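Keeping a Cord Cell in Trim
Fistthorpe Review, Shop Floor

The cord cell at Hikska's Gratville site moves coiled black power cords between open cardboard mailers. The job is dull and hard on equipment. Cords snag, plugs roll, and paper dust from the board gets into everything. Since April the cell has run on a written care plan, and most of that plan deals with the table and the fingers. The arms themselves need little.

Setup starts with the boxes. Lids are folded fully back so they sit over the green surface behind the white top, clear of the wrist camera's view into the box. A lid that springs forward will hide the plug, and the plug is what the software looks for first.

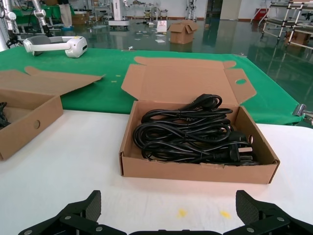

How often are the finger pads changed?
Every 400 hours of run time, or sooner if a cord slips twice in one shift.

Pads are swapped in pairs. The screws go back in by hand, then are snugged with a short driver. After a swap the technician opens and closes the gripper with nothing in it and checks that both sides meet evenly. A worn pad beside a fresh one pulls the coil off center, and the fault then looks like a camera problem.

The camera check follows. The head view must take in the target box and enough of the neighboring box to find its near wall. The lens is wiped with a dry cloth only. Lodhi, the contractor that wrote the plan, found that solvent left a haze that cost more picks than the dust did.
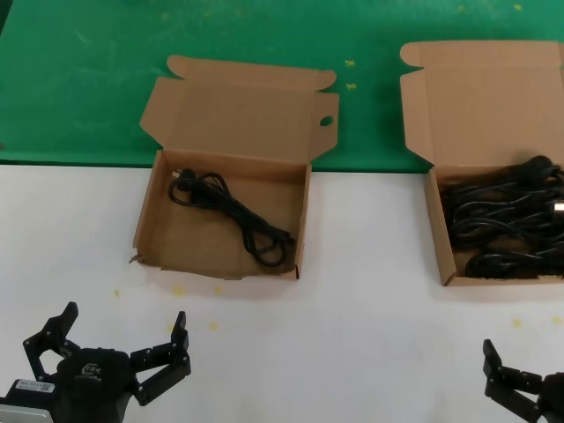

One coiled cord in the left box, a dense tangle in the right.

The two fill levels are handled differently. A single coil can be gripped across its middle. A packed box calls for a slow lift with a pause just above the rim, so that a second cord hooked on the first can drop back. The pause adds 2 seconds to the cycle. With it in place the cell logged 3,393 picks in April, against 1,736 in the month before.

Boxes wear out too. Front walls tear at the corners and the bottom rim stops sitting level, which shifts the height the gripper expects. The plan allows a small tear. A box that rocks when pressed is due for replacement.

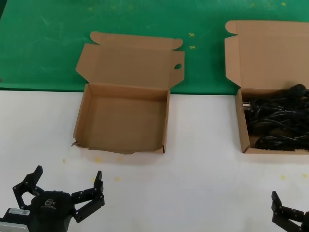 End-of-Shift Checks

Run the fingers to full open and look along each link for loose screws. Brush the joints. Wipe the white top from back to front. Save the day's fault log before power-down, and note any box replaced, with the time.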